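4.2 Loose cables and the standoff rule

Most of the written rules we collected assume a cell with a fence around it. Ours has a whiteboard on casters, and the rules have little to say about casters. The Turnmont guideline, the longest of the 7 we compared, spends 117 pages on guarding and gives one sentence to cables on the floor, which it would prefer did not exist. We therefore wrote our own clause: any cable within reach of the arm or its stand is to be logged before motion is enabled, including cables that belong to equipment standing on a marker tray. 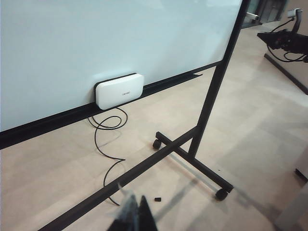

Rosine Royer objected in review that a rule requiring every cable to be logged will be obeyed for a week and then copied from the previous log until the building is torn down. We accept the point. The clause now asks for a fresh entry only when furniture has been moved, and wheeled furniture counts as moved until someone has checked it - a wording that took most of June.

The second clause concerns standoff. With a wide, flat end effector, distance to the board is measured from the leading edge of the plate, and the wrist is not an acceptable substitute. Three of the guidelines measure from the wrist. They were presumably written by people with short tools.
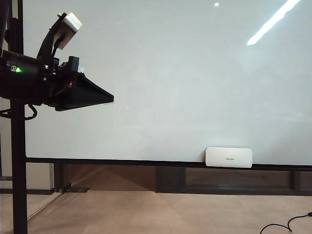 Figure 4. Arm with flat end effector at the whiteboard; a white object rests on the ledge.

Objects left on the ledge are treated as part of the board for planning purposes. The Relcombe checklist calls them "transient items" and asks that they be removed, which is sound advice in a room where things stay removed.
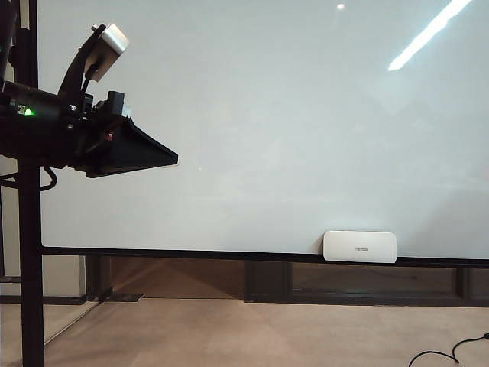
For Griet Kramer the clause is still too generous, and she would have the arm refuse to start with anything on the ledge at all. We kept the weaker form. A rule that stops work gets switched off, and of the 3,209 log entries we reviewed, 675 recorded a check that had been overridden by hand. Section 4.3 takes up who is allowed to do that.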